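Dye notebook, February, 9:40 a.m.
Walnut and iron, second round

Blažena wants a brown for the Kunska order that stays brown after washing. The first round went gray at the edges and I blamed the iron. Robel thinks it was the water. We changed one thing this time: rainwater from the barrel in place of tap, everything else as before.

Bath: 400 g dried walnut hulls, soaked overnight in the lidded pail, simmered this morning and strained through the old curtain. Smells like a wet cellar. The liquor was darker than last time before anything went in, and that may be the rainwater or may be that these hulls are from the bottom of the sack and mostly dust. Should have weighed out both halves of the sack when it was opened. Did not.

Test pieces are wool flannel, cut from the Vogler bolt, scoured and left in a bucket to wet out. No mordant on the first set. Alum on the second. Ilgın labeled them with knotted thread – one knot for plain, two for alum – after the ink tags washed blank in the first round.

In at 10:15. Held just under a simmer for 2 hours, lid on, stirred when somebody walked past. Ayten had the thermometer and says it never went over. Left to cool in the bath.

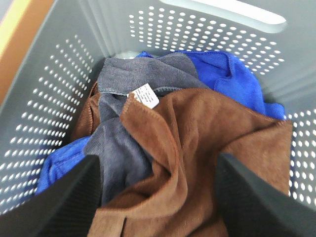
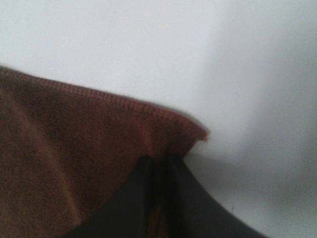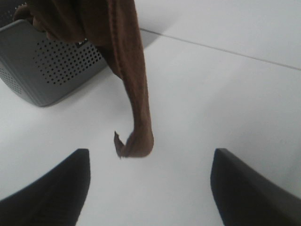
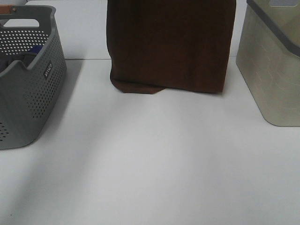
Iron next. I made up a weak solution from the jar on the top shelf and dipped half of each test piece for 25 seconds, then straight into the rinse. The plain flannel dropped to a cold brown with some green in it. The alum piece held its warmth better, and for comparison the closest thing I have is the brown cloth in the second picture, reddish with darker patches down in the folds. That is the side of brown Blažena is after. Mine sits a step duller. The undipped half of the alum piece is nearer, so the iron may not be needed at all, or only for the border yarn.

Edges: no gray on any of them so far. Last time it showed up in drying, so this means little until tomorrow.

Wash test to do with the Trovik soap and again with the plain flakes. Sevim asked for a rub test on white cotton too. The Nindico customer sent back a scarf for marking a collar, and she does not want another one.

Leftover bath is in the pail under the bench, marked WALNUT 2. Please do not top it up. I want to run an exhaust piece and see how much color is left in it.

To do
Cut more flannel, same bolt
Ask Robel for a pH strip reading on barrel and tap
Empty the iron rinse, it is still in the sink
Hulls: enough for one more bath, then reorder

4:30 p.m. Alum piece drying on the line by the back door, out of the sun. Slightly lighter than it was wet, as expected. Will look at it again in the morning before anyone washes anything.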